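4. Field Study: Replacing Paper Shelf Labels in Two Store Formats

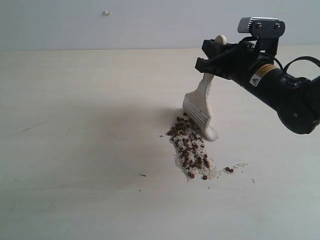
Figure 3. Robot arm with a paintbrush in its gripper, bristles against the tabletop.

4.1 Setting

The study was carried out in two shops of the Nakberg group. The first is a convenience store beside a main road, open from early morning until midnight. The second is a small supermarket in a residential area, with a fresh food counter and a bakery corner. We call them Store A and Store B in the remaining text. Store A has 600 shelf positions with a label, and Store B has 3030. Both stores used paper labels before the study, printed on perforated sheets and put by hand into plastic rails.

The two stores share the same central price file, but they had different habits in using it. In Store A the shift leader printed the new labels at 6 a.m. and placed them between deliveries. In Store B the work was divided by aisle, and each employee was responsible for the labels of the own aisle. This difference matters for the interpretation of our results, as will be discussed in Section 5.

4.2 Label system and installation

The electronic labels were supplied by Drarnura and connected to the price file through the Veltovik middleware, which was already in use at Nakberg for the cash registers. Each label has a black and white display and a battery. The labels receive their content by radio from access points mounted on the ceiling. Store A needed one access point. In Store B we started with 2, and the labels behind the tall freezer cabinets did not always confirm the update. After one access point was moved closer to the freezers, the confirmations arrived in the normal way.

The assignment of labels to products was done with a handheld scanner. The employee scans the barcode of the product, then the code on the label, and the pair is stored in the middleware. This step took more effort than the mounting itself. The reason was mainly in the product data: many articles had an old short name which was acceptable on the receipt but not readable for a customer at the shelf. We therefore prepared a list of 500 articles with corrected names before the installation in Store B could continue.

Store A was completed in March and Store B in June. During the installation both kinds of labels were in the same store for some days, and the staff had to keep the paper printing for the aisles that were not ready. We recommend that other stores plan this overlap by whole aisles. A half finished aisle caused questions from customers and also mistakes at the shelf.

4.3 Procedure

Price accuracy was measured by comparing the price on the shelf with the price in the register. The checks were made by a member of the research team who walked a fixed route through the store with a scanner. The same route was used before and after the installation. A position was recorded as wrong if the price was different, if the label was missing, or if the label belonged to a neighboring product. The three cases were recorded separately.

In addition, the employees kept a simple time sheet for label work. They wrote down the start and the end of every task connected with labels, including printing, cutting, walking and placing. We did not ask them to record interruptions, and so the time sheets contain also the minutes in which an employee helped a customer. We decided to leave these minutes in the data, as it was not possible to separate them afterwards in a reliable way.

4.4 Observations

In both stores the wrong prices before the installation were concentrated in the promotion areas. The typical case was a promotion that had ended the evening before, while the paper label was still in the rail in the morning. After the installation this case became rare. The labels changed during the night, and the shift leader received a list of the positions without confirmation. In Store B this list was at first ignored by some employees, who believed it was only a technical message - the title was changed to "Labels to check" and it was then used as intended.

A new type of error appeared with the electronic labels. When products were moved to another shelf, the label sometimes stayed behind and continued to show a correct price for a product which was no longer there. With paper labels the same error existed, but it was usually found at the next price change. We come back to this problem in Section 5.2.

The opinions of the staff were mostly positive, with one exception. The bakery employees of Store B preferred handwritten cards for their daily products, and the store manager allowed them to keep these cards. The bakery positions are therefore excluded from the comparison, following the method of Szűcs for mixed label environments.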